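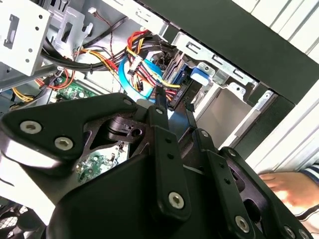 Wing-sze Chu wants to know whether the Prinberg gloves are worth buying for a shop that already owns a headset, and whether the buzzing gets on your nerves. Yes to the second. The first takes longer.

Prinberg Tactile Kit, second version
Posted 2019-09-03

The kit is a pair of gloves with little motors in the fingertips, a belt that thumps you in the kidneys when you do something dangerous, and a license for Dosard, the training software that tells the gloves and the belt when to be upset. It costs $1,549. The headset is extra, and so is the computer that runs it, and the charging dock is extra too, a detail I found on the fourth page of the order form under "Enhancements."

I teach marine diesel and auxiliary systems to adults who would mostly prefer to be outside. Our real pump is in pieces on a bench and has been since before I was hired. So a virtual pump room has an obvious pull. Students can flood it, burn it and wire it backwards, and at the end of the hour I press a button and it's a pump room again.

Setup

The quick start card promises nine minutes. I will say only that Prinberg and I own different clocks. The gloves paired at once. The belt paired with the gloves, refused the headset, then accepted the headset and forgot the gloves. Support had me install an update called Clustasness, a name I assumed was a typo until I saw it on the splash screen in letters two inches high. After that everything stayed connected, apart from the left glove, which drops out if you put it down on metal. In a machine shop this limits your options.

You will also want a computer with a decent graphics card. Dosard's "minimum" setting does run on an ordinary office machine, in the sense that a bicycle runs on the interstate. Hands lag behind hands. One student took off the headset and went to sit by the door with his head between his knees.

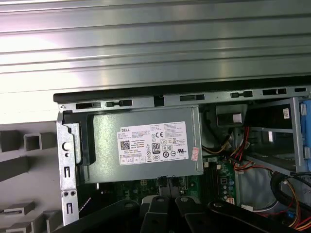

Open desktop tower laid on its side, with a Dell label on the power supply.

What it feels like

Better than I expected, and I expected a phone going off in a mitten. When you close your hand around a virtual valve wheel the fingertips push back in sequence, and your brain fills in the rest of the wheel. Turning it gives a fine, gritty tick. When the valve seats, the ticking stops and you get one solid knock. I had two students shut the same valve over and over just for the knock.

Tools are weaker. A wrench in Dosard weighs what a glove weighs, so nobody learns what it is to hold a real one over their head for half a shift. Cross-threading a bolt feels exactly like threading it properly until a red light comes on. I have cross-threaded enough bolts in my life to know there is no red light.

Then there is the belt. Reach past a guard and it thumps on that side, which is useful. Stand too near the exhaust manifold and it thumps continuously, which is less useful, as the starting position in module 8 is beside the exhaust manifold. You can turn it down. The slider goes from "Strong" to "Assertive."

The scoring

Dosard keeps a running record of each trainee while they work: the order of steps, hesitation, where they looked before they touched something. It doesn't stop anyone to give a quiz, and I liked that part most. The report showed me that a student I'd had down as slow was checking the gauge before every move, and that a quick one never looked at it at all.

The summary on top of the report is another matter. It boils all this down to a "Readiness Color." My first group came out teal. The manual lists green, amber and red. Palesa Ndlovu at Prinberg support wrote back very promptly to say teal was between green and something else, and that a chart would follow. I look forward to the chart.

My advice is to skip the summary and export the raw table. It opens in any spreadsheet, with the column names in plain language.

Odds and ends

Battery life got us through a morning session in August but not through the afternoon. The gloves come in two sizes, both apparently modeled on the same pianist. The liners can be washed, and should be. Voice commands work in a quiet room and fall apart once a compressor kicks in. The rival Wan system, which I had on loan last year, has clearer audio and much worse gloves.

So, Wing-sze: if you have the headset and a proper computer, buy one kit and pass it around. Don't buy a set for every student until the left glove has made its peace with metal. And order the dock. I charged mine off a wall plug for a week out of spite, and the belt takes all night.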